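Ticket: Sim kitchen, clear-the-counter task stalls on handoff
Project: Zilance / household chores
Opened: 06/04/2026
Status: Open, waiting on Stonitz build
Priority: was Low, now High (demo)
Assigned to: Markos Dimitriou
Watching: Blandine Roussel, Prodromos Andreadis

Problem
Task is "put away the counter". Tomato and purple jar both go in the basket. Cutting board, pot and mat stay put. Policy gets the jar most of the time. Tomato it doesn't. Left arm picks, swings toward the middle, then both arms sit there until timeout. No error in the console, no collision flag, just nothing.

Steps to reproduce
Load kitchen layout, marble top, default lights
Start both arms from home
Run clear-the-counter, tomato first
Wait. Freezes near the middle of the counter, usually before the right hand opens

Expected: left hands tomato to right, right drops it in basket.
Got: standoff.

What I tried
Restarted sim. Same.
Swapped order, jar first. Jar fine, then tomato, same stall.
Moved basket closer to the left. Left arm does the whole thing by itself, works, but it's cheating because the real shelf won't move.
Raised timeout to 900 steps. It just waits longer.
Turned off right arm. Left tries to reach the basket alone, comes up short, drops tomato on the counter. At least it tried.
Ran Hakura grasp checker on the tomato. Grasps pass. So picking isn't it.

Numbers
100 runs per setting. 2,085 logged in total over all settings if you count the ones before the texture fix, please don't compare those with the new ones.

Comments

Blandine Roussel
Is the handoff point hard coded? On the Sabatier kitchen we had it fixed at a height and anything on a board started too high. Tomato's on the board, jar's on the mat. Mat is thin. Board isn't.

Markos Dimitriou
Not hard coded but learned from demos where everything sat straight on the counter. So kind of the same thing. Will try without the board.

Markos Dimitriou
Without board: handoff happens in most runs. Not all. With board: stalls. So the height matters but isn't the whole story. Attached logs to the folder.

Prodromos Andreadis
Asking from the customer side. They want to know if they can tell people it puts groceries away. Yes or no is fine.

Markos Dimitriou
No. It can put one jar in one basket in a simulated kitchen. A kid does this while talking. I'd say pick and place is ok when the object is alone and within reach, two arms sharing a job is not ok yet. Wiping, folding, opening packets, we haven't even started. Don't promise groceries.

Prodromos Andreadis
Can I say "soon"?

Blandine Roussel
You said soon in November.

Panagiotis Katsaros
Looked at the planner side. Each arm asks for the middle zone and waits for the other to give it up. Right arm holds its claim the whole time its hand is over the basket. Left waits. Right waits for tomato. Classic deadlock, and the height thing makes it worse becuase left slows down early and asks late. Two bugs I think, not one.

Markos Dimitriou
That fits. Why does jar work then?

Panagiotis Katsaros
Right arm takes the jar itself. Never needs the left. No claim to fight over.

Markos Dimitriou
ok yes. Feel dumb.

Next
Panagiotis: release the zone claim when the arm is idle over basket, goes in next Stonitz build
Markos: new demos with board under the tomato, also with something taller
Blandine: check if Sabatier has the same claim code
Prodromos: take "puts away groceries" off the slide
Somebody please rename the task, there's two called clear-counter and I ran the wrong one for half a morning

Workaround for the demo
Jar only. Or no board. Don't show tomato on board with both arms, it will hang in front of people. If asked, say handoffs are in progess.
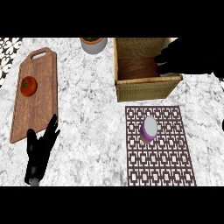
Pantelis Papadakis
Test Lead, Household Tasks

Layout for anyone rerunning: tomato up on the board on the left, jar on the mat, basket at the back right. Right hand over the basket like this is the pose that keeps the claim. Keep the board at that slant, when I straightened it the left arm picked a different approach and the logs stopped matching. Will update once the build is in.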